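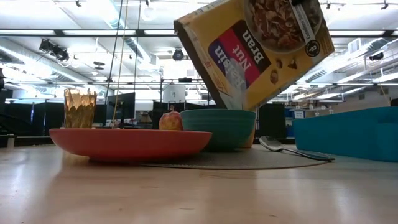
Do I need to know anything about robots to apply?
Most of the people on our floor had never stood next to one before they started, and we'll train you on everything you touch.

Hi! I run the table crew at Sultura, out at our Pliltendale site, and I'm looking for 2 more people to join us. The project is called Lobo, and it's teaching robot arms to do breakfast: pouring cereal, moving bowls and glasses, laying a place and clearing it again.

I should say what the job used to be, as a few of you applied last time. Back then you'd set the table by hand, run one attempt, write it up on paper and start over. Now the logging is done by Gravora, our in-house software, so the writing up has mostly gone and the day has changed shape. You spend more of it watching, deciding whether a try was any good, and putting the table back how it should be (yes, there's sweeping).
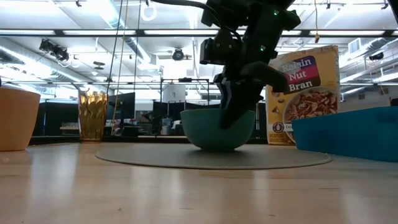 Some of the crew liked the old way better, and I get that. It was slower and you could have a yarn while you filled in the sheet. What we've done is bring in a swap every 2 hours, so you're never stuck on the same table all day, and anyone who wants to can learn to drive the arm themselves. That comes with a pay step after 3 months. No one lost hours when Gravora came in, and I'd be happy for you to ask the crew about it when you visit.

You'll suit this if you're patient, tidy enough, and willing to speak up when something looks off. Anyone on the floor can stop an arm, including on their first day, and you won't be in strife for it. You'll be on your feet a fair bit, but there are stools and we're pretty flexible about who does what.

There's a paid trial shift first, $700 for the two days with lunch thrown in.

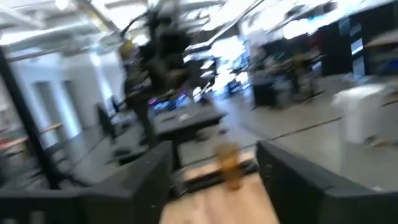 On the floor at Pliltendale.

Send me a few lines about yourself by 1st May, through the jobs page. A résumé is fine but a plain note is just as good! Start is in September, full time or school hours, your pick.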